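4. The Counter Task and How the Students Came to It

4.1 Where the task came from

When we first sat down to plan the second half of the course, we had a long list of household jobs that we thought a simulated two-armed robot might reasonably be asked to do, and we were (I think it is fair to say) far too ambitious about nearly all of them. Folding was on the list, and so was loading a dishwasher, and one of us had her heart set on making a bed. What we had learned in the first half, though, was that our students needed a job they could understand all the way through, from the moment the robot starts to the moment the score appears, without having to take any part of it on faith. Moving a bottle from one place to another on a kitchen counter turned out to suit them very well, and it has stayed at the center of the Pendon course ever since.

The course runs at Talpur, a two-year college where most of the students come to us from the electronics and maintenance programs. They are good with their hands and often a little shy of code. Very few had ever opened a simulator before, and a fair number told us in the sign-up form that they had picked the class because it fit between two others. We mention this with real affection, for some of the most careful work described in this paper came from exactly those students.

4.2 Setting up the room

Each team was given the same starting room, built in our scene editor, Jirunier, and was free to change almost everything about it. The robot's starting pose and the length of the counter were fixed, so that scores could be compared between teams, but wall tiles, flooring, pictures and small objects could all be swapped out with a line or two in a settings file. We had expected the students to leave these alone. They did nothing of the kind! One whole lab session went by with very little robotics in it, while the teams argued happily over marble and paint, and Khurram Niazi, who was teaching that afternoon, wisely let them get on with it.

We came to think of that session as time well spent. By the end of it every student had edited a file, reloaded the room, and seen the result of their own change, and several had broken the room completely and had to find out why. More to the point, the choice of surfaces mattered later on. A grasping routine tuned in a room with pale walls and a plain counter would often do worse when the same counter was given a speckled top, and a student who had picked that speckled top herself was in a good position to guess at the reason. We had a lecture prepared on changing the look of a scene between training runs, and in the end we gave only half of it. The teams had already worked out the rest among themselves.

4.3 The task itself

The robot stands at the near end of a long counter. It must pick up a spray bottle, lift it clear, and set it down upright in a target zone, without knocking over any of the other bottles that stand along the counter. Either arm may be used, and handing the bottle from one gripper to the other is allowed but earns nothing extra. A run is stopped after 80 seconds of simulated time. The view supplied to the control program is the one from the robot's own head, so its arms are nearly always in the picture and, as the students soon noticed, nearly always in the way.

That last point caused more trouble than anything else in the course. A raised forearm can hide a good part of the counter, and its shadow can fall across whatever is left. Several teams began by writing their detection code against rooms in which the arms were tucked down at the sides, and were quite put out when it stopped working the moment the robot reached for something. Triin Avotiņš suggested that we have each team save views from the middle of a run as well as from the start, and use both when checking their detectors. Once this was written into the lab sheet, the complaints died down a good deal.

The second common difficulty was what to do with the arm that was not carrying anything. Students tended to forget about it altogether. In the early versions it would drift, or hold whatever pose it had been left in, and one team lost a string of otherwise lovely runs to an idle gripper that swept a bottle off the counter on the way past. We now ask for a short written plan for both arms before any code is run. Some teams park the spare arm away from the counter, out over the floor, and others keep it close by in case the first grasp goes wrong. We have not tried to settle which is better, and the students' reports argue both sides with a good deal of spirit.

4.4 Runs and scoring

Every team was allowed 2000 practice runs over the term, which sounds generous until one has watched a team use up 810 of them in a single evening by leaving a loop going through dinner. The scored runs were kept separate and were carried out on the Dundedstead machine by the teaching staff, with the bottle placed a little differently each time. A run scored full marks if the bottle ended upright in the zone and all the others were still standing, and half marks if it arrived lying on its side. Knocking over a bystander bottle cost the team the run.

Figure 4 gives a view from the robot's head during the carrying stage, with the spray bottle in the left gripper and the right one empty. It is the same kind of view that the control program receives, and we would encourage anyone planning a similar course to put views like it in front of students early. 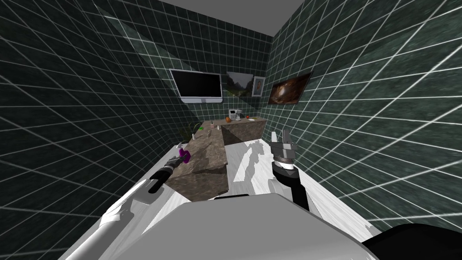
The half-mark rule deserves a word more, as we changed our minds about it twice. At first a bottle on its side scored nothing, and the teams who were struggling with their wrist angles simply stopped submitting. Giving them something for getting the bottle to the right place kept them in the room, and most had it standing upright before the term was out.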